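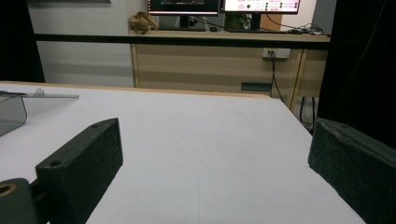 News > Local > Open doors

Print this page | E-mail this article

Dinesh Semwal runs the Sunday open house at Evex, where visitors can watch sorting work done with a pair of hand-held grippers.

"You hold one in each hand," he said. "Most people close them too fast."

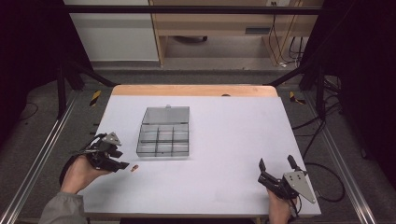
Small parts, slow hands

Sarita Dhillon tried it for nine minutes. "My wrists noticed," she said.

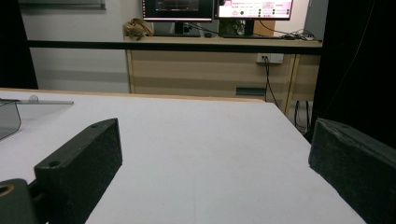 She liked the felt on the fingers. Semwal said groups are limited to six, and the next visit is in June.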